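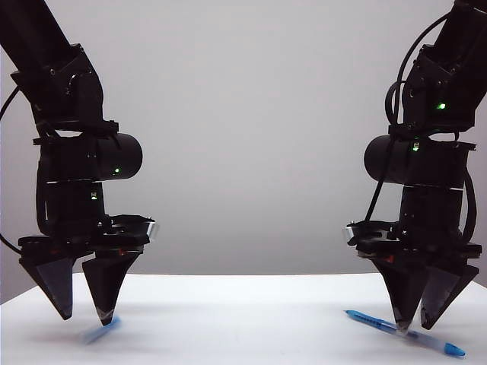 A two-armed workstation at Drikora's Parkgate lab, with a ballpoint pen on the table.

FOR IMMEDIATE RELEASE

Drikora Opens Its Lab Doors, Invites Public to Watch Robots Fuss Over Office Supplies

PARKGATE — Friday, January 17, 2020 — Drikora will hold its second open day at the Parkgate lab next month, giving visitors a close look at robot arms that have spent the winter learning to handle pens. Guests hoping for backflips are advised to adjust their plans.

The main demonstration runs on Nunent, the company's two-armed tabletop station. Each arm ends in a gripper with two tapered black fingers, and the table between them is white and plain. Staff will put everyday items on it and let the arms get to work. Each session lasts 60 minutes, including questions, and groups are limited to nine people so that everyone can stand near enough to see the fingertips.

"A pen is a rotten thing to pick up," said Iñaki Arroyo, who leads the Nunent project. "It's thin, it rolls, and it lies flat on the table as if it had been told to. People do it while talking on the phone. We have been at it since September, and I now have a great deal of respect for people on the phone."

Visitors may bring a small item of their own for the arms to try. It should fit in a coat pocket and be something the owner can bear to see dropped. Keys, markers and spoons are welcome. Eggs were allowed at the first open day and are not allowed at this one.

Sessions will be held in the Strömberg Room on the ground floor, which has step-free access and two rows of seats for anyone who would like to sit. Engineers will be on hand throughout to explain how the arms are taught, what they still get wrong, and why a task that looks finished on Monday may need doing again by lunch.

"We don't rehearse it," Arroyo said. "If an arm misses, you'll see it miss. Last time that got the biggest cheer of the day, and I have chosen to take it as support."

Admission is free, but places must be booked through the front desk at Parkgate. Children are welcome with an adult. Coffee will be served by humans.

Reporters who want to see Nunent at work before the open day can arrange a visit through the Drikora press office.

###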